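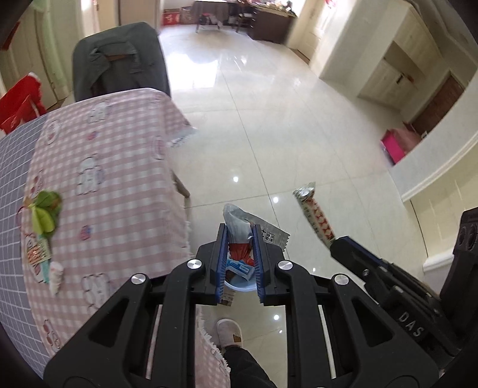
Wrappers and a small light-blue bin.

Filed under: Residents' Association / Minutes
2 comments | 6 shares

Beltcombe Residents' Association
Minutes of meeting, 15 June 2023

Present: Yaryna Marchuk (chair), Darnell Tillman, Inna Hnatiuk, Rosalind Nakamura (minutes)
Apologies: Oksana Didenko

1. Previous minutes
Approved with one correction. The fence quote was from Moroz, not Fiven.

2. Accounts
Opening balance $3,736. Balance after the spring invoices $3,177. Darnell asked for the hall rental to be shown on its own line from now on. Agreed.

3. Trash and recycling
Snack wrappers are still going in with the paper. Inna will put a new notice by the mail room. Pickup days stay the same.

4. Stairwell lights
Second-floor light out again. Fiven to be called back under the existing contract. Action: Darnell.

5. Parking
Unit 417 asked for a second space. No spaces free at present. Name added to the waiting list.

6. Summer cookout
Budget of $300 approved, three in favor, one abstention. Yaryna to ask Anilness about renting tables. Rain date not settled.

7. Other business
Side gate is sticking. Rosalind will look at the hinge.
Elections will be held in October.

Meeting closed 8:40 p.m.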